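Accueil | Plans de travail | Crédences | Éviers | Échantillons | Contact

Plan de travail Skallholm, quartz gris moucheté

Le Skallholm est un plan de travail en quartz aggloméré, vendu par Dasier en longueur standard ou coupé sur mesure. Fond gris, mouchetures noires, blanches et gris foncé réparties sur toute la surface. Il se pose sur caissons de cuisine ou en retour d'îlot. La largeur des meubles bas doit être de 600 mm au maximum entre deux appuis. 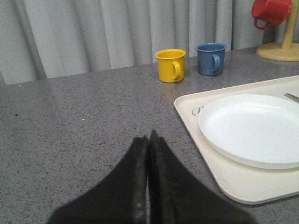 Peut-on découper l'ouverture de l'évier soi-même ?
La découpe se fait en atelier, sur la base du gabarit fourni par le fabricant de l'évier. Une découpe sur place annule la garantie.

Deux finitions au choix, mate ou polie. La finition mate, Olwood, marque moins sous les doigts mais demande un rinçage soigné après un nettoyage au savon noir. La finition polie, Obi, se nettoie plus vite. Le prix est le même. Les chants sont arrondis de série ; le chant droit est en option — comptez 2 semaines de délai en plus.

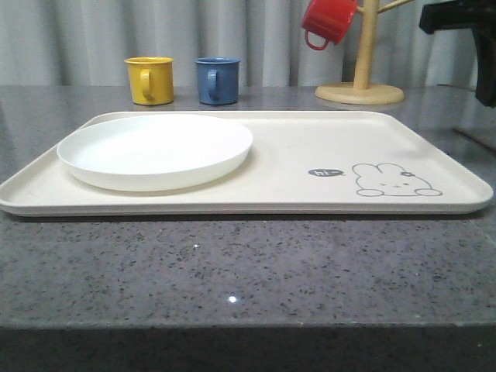

Sandrine trouve que l'Obi se raye moins qu'elle ne le craignait, mais conseille de commander la crédence en même temps pour avoir le même bain de teinte.

C'est aussi notre conseil : les lots varient légèrement d'une fabrication à l'autre. Les échantillons donnent la teinte générale, pas celle de votre lot.
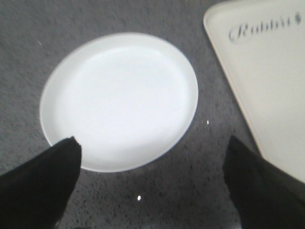
Skallholm, gris moucheté, avec assiette blanche.

Entretien : éponge, eau tiède, liquide vaisselle. Pas de javel, pas de poudre abrasive. Un dessous-de-plat reste obligatoire sous les casseroles sortant du feu.
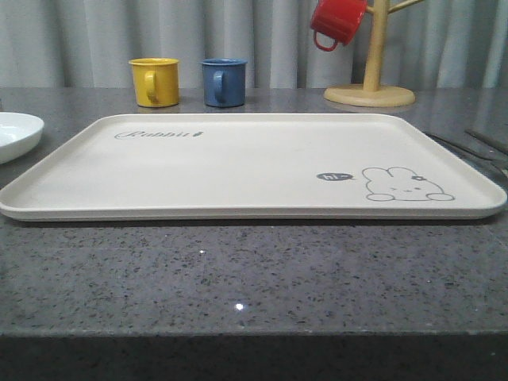
Le quartz ne se traite pas et ne s'huile pas. Essuyez les taches de vin, de café ou de curcuma sans attendre le lendemain. Les objets clairs ressortent bien sur ce gris, comme le plateau crème au lapin couché ; les miettes de pain blanc aussi, il faut le savoir. Pour le calcaire, vinaigre dilué puis rinçage.

Commentaires (2)

Mika : Reçu en août, pose sans souci. Le joint fourni est trop clair, j'en ai pris un autre.

lulu_cuisine : Existe-t-il en 13 mm d'épaisseur ?

Articles similaires
Crédence Skallholm assortie
Kit de joints gris Dasier
Évier sous plan, une cuve
Échantillon Olwood / Obi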